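Workshop notebook, pouches and small bags
August 11, 2019

Started the day with good intentions and a cup of tea, ended it on the floor under the bench looking for a zipper pull, so a fairly normal day for the Mellora bags. Writing this up while I still remember which sample was which (Ecaterina, I know, I know, labels).

What we're trying to settle
We need one pouch for the Gevus kits and it has to be settled before Rachid places the fabric order. He wants a yes or no on the plain canvas. I'm leaning yes, but I've been leaning yes since July and I keep finding one more thing to fuss over. Today's fuss was the opening. Does it stay open when you put the pouch down, or does it fold in on itself so you need one hand to hold it and the other to fill it? Anyone who has packed a kit with a floppy pouch knows how quickly that gets old.

Fabric
Two weights of canvas from Mansour, both in the cream colour. The lighter one is lovely to sew and comes out looking like a proper little bag, but it sags at the mouth. The heavier one is stiffer and a bit of a pig at the corners, where you're pushing the needle through the zipper tape plus all the folded seam. I broke a needle on the second corner and said something unrepeatable. Said Ouali lent me one of his heavy ones and after that it went through fine. Note to self, buy our own!

I washed a scrap of each last night. The heavier one shrank by 5 mm over a 200 mm length, more than I'd like, so if we go that way the panels have to be cut oversize or the cloth washed first. I'd sooner wash first. Jong-dae disagrees because of the ironing, and he's the one who'd be ironing, so fair enough.

Zipper
Went with a straight zip along the top edge. The curved version looks fancy but took me ages and I don't think anybody at Murnadeo will care. Finished opening is 185 mm on the current pattern. Said Kamel can get his whole hand in past the knuckles, and his hands are the biggest in the building, so I'm calling that wide enough.

One thing I don't love: the last bit of the zip near the side seam catches the lining if you pull quickly. Slow and steady is fine. I think I trimmed the seam allowance too wide there, and a line of topstitching would hold it back. Ecaterina suggested little fabric tabs at both ends of the zip so the teeth never reach the seam at all. It's more cutting, but it would look tidier too. Trying both next.

On the table
Unzipped the canvas pouch and set it out on the black tabletop, which is brilliant for cream fabric, by the way, every crooked stitch and stray bit of thread shows up against it. I used to do all my checking on the pale bench and wondered why I kept missing things.
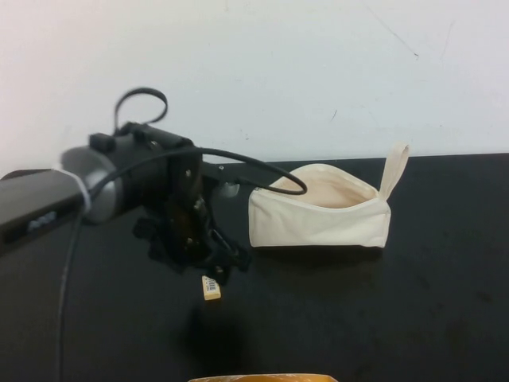
Filling it
Tried the actual contents after lunch: the card, the tape measure, the pencil stub, the folded cloth and the little tin. The tin is the troublemaker. Put it in last and it sits on top and strains the zip. Put it in first, flat on the bottom, and everything else slides in around it quite happily. We should write the packing order on the sheet so people aren't finding this out for themselves every time.

I did 6 rounds of filling and emptying and the side seams held up nicely. There's a bit of fraying inside one bottom corner, so that seam wants binding or at least a decent zigzag. Jong-dae thinks a zigzag is plenty. I'd like to bind it, but I'm also not the one paying for the binding, haha.

Still to do
Make up one with tabs and one with topstitching, same canvas, and LABEL THEM.
Ask Rachid whether Mansour will sell the heavier canvas pre-washed.
Redraw the pattern with the new corner. The old one is in the drawer with coffee on it, please don't cut from it.
Return Said Ouali's needle.
Find the zipper pull. It's brass, it went under the bench and I heard it roll towards the radiator.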